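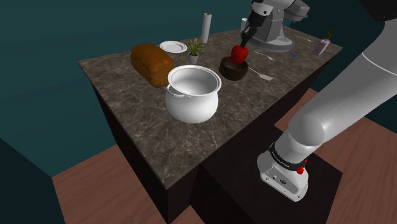 Ticket 1760: release height rule in kitchen sim
Status: Open
Reported by: Marcelle Langlois
Assigned to: Illia Maksymiv

2019-12-17 Marcelle
Hatix rejects pepper-to-bowl episodes with "release rule violated". 539 episodes in the November set are affected. Our practice sheet says the gripper may open only when the item is below the rim. The checker measures from the countertop.

Illia
Reproduced. The rule file still has the old limit, written for flat plates. Changed the reference to the rim of the target and reran 400 of the rejected episodes. All but 2 pass.

Marcelle
What about those 2?

Illia
Real violations, the gripper opened too high. Leave them rejected. Please don't loosen the limit locally to get them through.

Marcelle
OK. Practice sheet needs the same wording before I close this. Dakik branch still has the old file.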